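WORKBENCH AND PACKING AREA -- WALKTHROUGH CHECKLIST
Kunerport site, Room 19
Wednesday, June 26, 2024
Checked by: Sandra Inskip
Copy to: Brenda Ackroyd

1. Floor and walkways
Clear of boxes, wrap and cables underfoot: OK
Comment: Best it has looked since February. The pallet by the door has finally moved, to the other side of the door. Accepted.

2. Table surface
Sound, no splinters or raised grain: OK
Comment: Pale wood top, streaky grain, one small dark mark near the middle that has now been reported to me as a burn, a stain and a knot. I ran a thumb over it. It's smooth. Please stop reporting it.

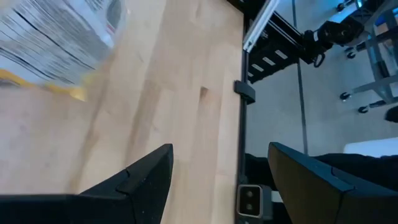

3. Edges and clamps
Nothing working loose along the dark edge rail: OK
Comment: Clamp tight. It does jut in over the wood a little, so mind your sleeves.

4. Packaging
Plastic packages kept off the floor, torn ones binned: PARTLY
Comment: Two torn ones were back on the shelf, torn side to the wall. Nice try.

5. Fire extinguisher
In date, on its hook: OK / NO
Comment: In date. Holding the door open. Brenda to speak to whoever is warm.

6. First aid kit
Stocked: NO
Comment: 30 eye pads, no Band-Aids. Reordered from Drestitz.

Recheck items 4 to 6 in six days.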